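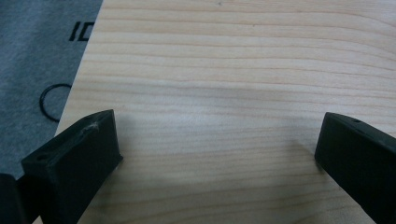 Chapter 2: Does the Box Help?

Storage guides claim that a tidy tabletop begins with containers. Be doubtful. A white plastic tray heaped with dark, flat pieces has moved the mess off the wood without sorting any of it, and a green lid only covers part of the problem.
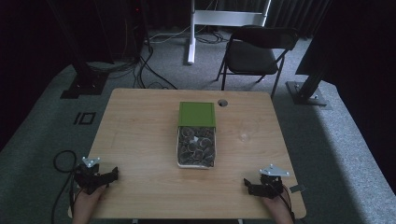 What should be settled before buying a container?
How often the pieces are used. Things needed daily may do fine in an open dish.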